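What Is a Scholarship, and How Do People Get One?

By Lina Nimri

When I was nine my cousin rang our house in the middle of tea, shouting so loudly that my mum held the phone away from her ear. She'd got a scholarship! Everybody at the table cheered. I cheered too, and then I went back to my peas and wondered for the rest of the evening what a scholarship was. I thought it might be a kind of boat.

It isn't a boat. If you've heard the word at school, or from a big brother or sister, and you've been nodding along like I did, let's sort it out.

So what is it?

A scholarship is money that helps somebody pay for learning. It might go towards a place at college or university, or music lessons, or a course in cooking or plumbing or marine biology. The big difference between a scholarship and a loan is that you don't have to pay a scholarship back. With a loan, you borrow the money and return it later, a bit at a time. A scholarship is yours to use, as long as you use it for the thing it was meant for. (You can't spend it on a trampoline. I did ask.)

You may also hear the word bursary. The two get muddled up all the time, even by grown-ups. Usually a scholarship is given because somebody is very good at something or has worked very hard at it, and a bursary is given because somebody's family hasn't got enough money to cover the cost. Some awards look at both things together, and different schools use the words differently, so it's always worth reading what it says on the form.
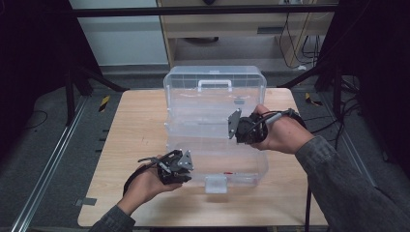 Where does the money come from?

I used to think there was one giant pot of money somewhere, probably guarded by a dragon. There are lots of pots, and most of them are quite small.

Some belong to the colleges and universities themselves. Some belong to charities. Companies give them too, often to people who are studying something the company cares about. Where I live, in Hellport, a firm called Rovico pays for a student to study engineering, and they've done it ever since I was at school.

And then there are the ones that began with one person. Ours is called the Sembiring Award. Mrs Sembiring taught maths at Goseck Road School for a very long time, and when she died she left some money in her will. She wanted it used to help pupils from Hellport carry on learning after they left school.

Now this is the part I find really clever, so hang on to your hat. If you had a jar with a pile of money in it and gave some away every year, one day you'd reach in and find nothing but the bottom of the jar. So the people who look after Mrs Sembiring's money don't do that. They keep the main pile in a safe place where it earns a little extra each year (that extra is called interest, or sometimes income, depending on where it's kept). They give away the extra and leave the main pile alone. It's a bit like having an apple tree: you eat the apples and you don't chop down the tree! A pile of money looked after like this is called an endowment. Good word. Try it on your teacher.

How much do you get?

That depends completely on the award. A few pay for everything, including somewhere to live and meals. Lots of them pay for part of it. The Sembiring Award is £3,000, and there are two of them each year.

Is that a lot? Well, it's a lot of pocket money, but studying costs a lot as well. There are fees, which is what you pay for the teaching. There's rent, food, books, bus fares and the sort of shoes that don't leak. One student I met had written down everything she spent in her first few months away from home, and it came to £3,054. She was very proud of her list. So her award would have covered nearly all of it, with £54 left for her to find on her own. She said most of that was probably toast. 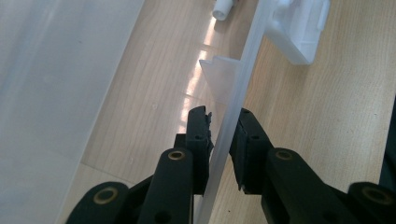 Page 2

Who gets chosen?

There isn't one answer, and I think that's rather cheering. People often imagine scholarships are only for whoever comes top of the class in everything. Some are like that. They look at your marks and choose the highest. But there are awards for playing the cello, for running fast, for drawing, for looking after younger children, for speaking a language that not many people speak, and for being the first person in your family to go to university. There are even awards for people who happen to come from one particular village.

Each award has rules about who can ask for it. Those rules are called the criteria (say it cry-TEER-ee-uh). The Sembiring Award has very short criteria: you must have gone to school in Hellport, you must have a place on a course, and you must be able to explain what you want to learn and why. Mrs Sembiring was very keen on explaining. She used to say a right answer without any working was a lucky guess.

What do you have to do?

You apply. That means asking for something in a proper, organised way, and it generally goes like this.

First there's a form. Name, address, school, the course you'd like to do. It's dull but it matters, and people do get into trouble by leaving boxes empty.

Then there's often a piece of writing about yourself. Lots of people find this the hardest bit. It feels like showing off! My tip is to write about something you did, with the details left in. "I am hard-working" could be written by anyone on Earth. "I got up at six to feed the school hens all winter, and one of them pecked me every single morning" could only be you.

Next, somebody who knows you writes a letter about you. That letter is called a reference, and it's usually from a teacher. You won't always get to read it. I never saw mine, and I still wonder whether it mentioned the incident with the glue.

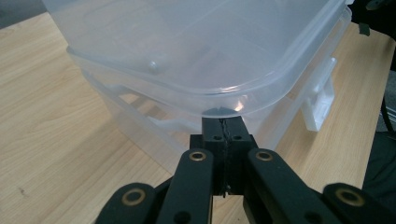 A clear plastic storage box with a snap-on lid.

Last of all, there might be an interview, where you sit down with a few people and they ask you questions. They aren't trying to trick you. They'd like to hear you talk about the thing you enjoy. It's fine to stop and think. It's fine to say "I don't know", too, particularly if you follow it with "but I'd like to find out".

Ours are held in May, and the letters go out after that. Then comes the waiting, and I'm sorry to say I have no tips for waiting. I was terrible at it.

What if you don't get it?

Most people who apply for a scholarship don't get that one. It happened to me. I applied for an award to study history and got a very polite letter saying no, and I put it under my bed and was grumpy for a week. Then I applied for a different one, a smaller one, and got it. It paid for my books for the first year, and I've still got most of them.

A no doesn't mean you weren't good enough. Sometimes there are simply more good people than there is money. You can try for other awards, you can often try again the next year, and there are other ways to pay for learning as well. Plenty of people work part-time while they study, or do an apprenticeship, where you earn a wage and learn a job at the same time.
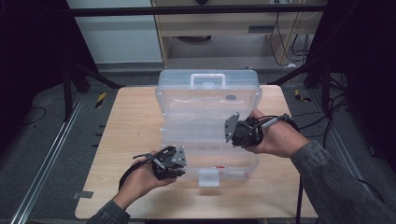 Do I need to worry about any of this now?

No! You've got years. If you're eight or ten or even twelve, your job is to find out what you like. Read things. Take things apart (ask first). Join the club that sounds a bit odd. Be bad at the recorder for a while and see if you get better.

If you do want to make a start, you could keep a notebook of things you've done that you were pleased with. It doesn't have to be prizes. It could be a model you made, or a book you finished that was far too long, or the time you helped someone in your class understand fractions. One day you might have to write about yourself on one of those forms, and you'll be glad you wrote it all down.

Words to know

Scholarship: money for learning that you don't have to pay back, often given for talent or hard work.

Bursary: money for learning that's usually given to people whose families need help with the cost.

Loan: money you borrow and pay back later.

Endowment: a pile of money that's kept safe so that the extra it earns can be given away.

Criteria: the rules about who can have something. Just one of them is called a criterion.

Reference: a letter about you from somebody who knows you.

Something to try

Pretend you've got £3,000 to give away every year. What would your award be for? Who could apply? Write down your criteria and give it a name, then swap with a friend and see if you'd win each other's. Mine would be for people who are good at finding lost cats.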